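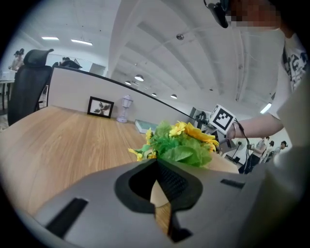

Itzel Orozco reckoned a desk should have at least one thing on it that does no work at all, and she told me so within a minute of my signing in at the door. I had only asked where to hang my coat. By the end of the afternoon I'd come round to her view completely, and I've since cleared a corner of my own desk at home to prove it.

This was the open afternoon at the Yaman workrooms, Sun 17 April, and I'd been looking forward to it ever since I missed the November one with a rotten cold. I got the 757 bus from the station (it stops just past the roundabout, so don't get off at the retail park like I did) and walked in a bit late and a bit damp.

What I liked straight away was the desks. I know, I know, but I spend my working life at one and it's a grim white thing with a wobble. The one I kept going back to had a light oak look with a proper grain you could follow from one end to the other, and a pale grey partition along the back with a dark trim on top. Against that stood a black frame with a leafy plant print in it, and next to the print a little white lantern lamp with a domed top. Then the sunflowers! Artificial, yes, and I'm usually a snob about that, but the yellow against all that grey cheered me up no end. I can keep a real plant alive for over 4 days if I really try, so I'm in no position to judge.

The chair beside it was black mesh with a tall back and a headrest. I have wanted a headrest for years. My physio has wanted me to have one for longer.

There was a talk at half past two on setting out a small workspace, given under the name Jivon, and I took pages of notes that I can now barely read. The bits I can make out: put the lamp where your writing hand won't throw a shadow, leave the front of the desk bare, and if you have a Skadis board, resist filling it in the first week. Someone behind me asked whether a Traltness frame was too big for a shallow desk and we had a good ten minutes on picture sizes - I could have listened to another ten.

After that I wandered over to the big room, which is wonderfully bright.
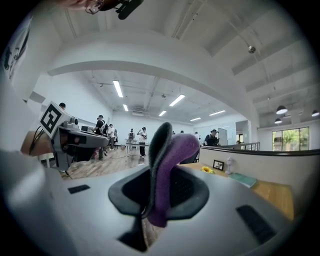

The large room at Yaman, with the long lights on overhead.

White walls, white ceiling, all the ducts left showing, and a wide curved beam going right over the top of you. I stood and looked up for quite a while. My own office has ceiling tiles with brown stains on them, so I was easily pleased. People were chatting away and I got talking to a couple from two villages over from me who are turning their box room into a study and had brought a floor plan on the back of an envelope.

Tea was 2 pounds with a biscuit and they took cards. Parking is at the back if you're driving, and the loos are up a short flight of stairs. I left with a sore neck, a leaflet on lamps and a strong wish for sunflowers.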